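Section 3: Inserting the SIM cards and first start

The Skesia 971 takes 2 nano-SIM cards in a single tray on the left side. The memory card shares the second slot, so a second SIM and a memory card cannot be fitted together.

1. Switch the phone off.
2. Push the tray tool straight into the small hole beside the tray.

Caution: do not use the microphone hole on the bottom edge. Damage to the microphone is not covered by the Drarent warranty.

3. Pull the tray out and place each card with the gold contacts facing down.

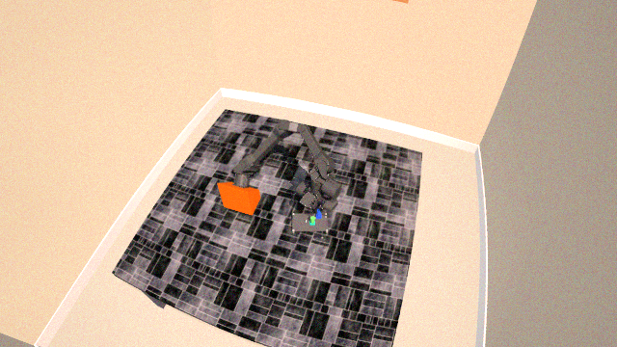

4. Slide the tray back until it is level with the casing.
5. Hold the power key for 3 seconds and release it when the phone vibrates.
6. Choose a language, then enter the SIM PIN if asked.

Note: phones supplied with software build 1609 show the network name only after a restart. Later builds do not need this.
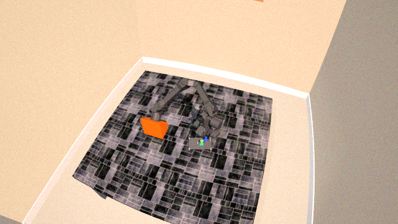
7. Open Settings > Mobile network and select the SIM to be used for data.
8. If there is no signal, set Network mode to Automatic and wait for the phone to register.

If the phone reports "SIM not supported", it may be locked to another network. Contact the shop that sold it. Phones bought from the Tedcombe outlet are supplied unlocked.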